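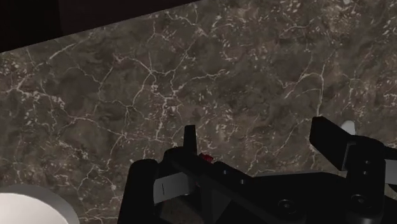
Buying an arm for kitchen work: what we sell and what I'd ask first

Hello, I'm Nhyira, and I look after the bench-arm side of things here at Hinollow. Most people who ring me have already picked an arm and want a price. Fair enough! But I nearly always end up talking about grippers, worktops and simulation time first, so I've put it all on one page.

The Chevalier starter package

You get the planning package on its own, or with an arm of your choice on top. It covers:

A simulated kitchen built to your layout, with your counter depth and sink position.
A set of loose items to practise on – bowls, plates, food, plus a few awkward shapes.
28 hours of my time or Otakar's, spread however you like.
A written shopping list at the end, with part numbers.

The awkward shapes matter more than people expect. A bowl is quite forgiving, but a ball with knobbly red spikes all over it (yes, like the virus) gives two flat finger pads very little to sit against, and you find out quickly if you've budgeted for the wrong fingers. I'd much sooner you found that out on a screen than after the delivery van has gone.

The simulated arm we use most is a Franka Emika, standing beside a dark marble counter with a bowl and a few bits on it. If you're buying something else, tell me early and we'll swap the model over before we start.

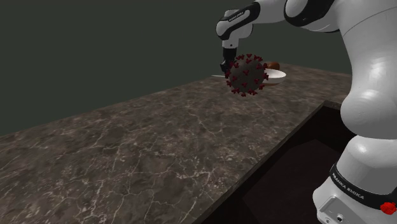 What to put in the budget

The planning package has a fixed price, and the arm is quoted separately. Things people forget:

Spare finger pads. Order 2 sets with the arm, and keep one in a drawer.
A proper base. Our Rumeo floor stand is 714 pounds and bolts down. Gaëtan in the workshop will drill it to suit your arm.
Cable covers, at 138 pounds a kit. Dull, I know, but you'll want them near a sink.
Somebody's time for cleaning and checks, every week, for as long as you own the thing.

Measure the gap between the arm's base and the counter edge before you send me anything, and the height of whatever's on the wall behind. Cupboards catch people out all the time – the elbow goes higher than you'd think.

Delivery and visits

We deliver from Drurnby. Stands ordered now are due out in March, and planning packages can start sooner. Come and see us if you'd like to try a few layouts on the big monitor before you decide. Ring first and ask for me or Otakar.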